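Isto is a robot arm project built in the shared workshop at Mimwood by Benito Montoya. It consists of a jointed white arm, a fixed base and a two-finger gripper, and is developed alongside a simulated kitchen in which motion plans are tested before they are run on the hardware. The first public version of the build notes is dated 22 Feb 2024.

The joint housings were printed in the Mimwood workshop. The motor drivers are Herrero boards mounted in the base, and the control loop runs at 500 Hz. Joint limits are set in software and repeated as hard stops on the shoulder and elbow.

The kitchen model, named Clarneck, has a marble-topped island with a stand mixer and a plate on it. Small food items are placed on the counter and the plate as targets. 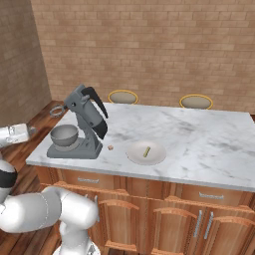 Can a plan made in the simulator be run on the real arm without changes?
Only at reduced speed. Friction in the printed joints is higher than in the model, so the speed limit is set to 30 percent for the first run of any new plan and raised after the joint logs have been checked.

Tasks in Clarneck are written as short text files listing the start pose, the target object and a time limit of 60 seconds. Object positions are shifted by a small random offset at each reset. A run is stopped if the arm touches the cabinets or the mixer.

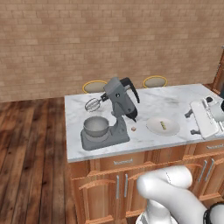

Collision shapes are kept simple to hold the simulation at real-time speed. The mixer is treated as three boxes and a cylinder, and the plate as a flat disc. Cabinet handles have their own shapes, added in April after planned paths were found to pass through them. The current task set holds 94 files. Support for a second arm is listed in the build notes but has not been started.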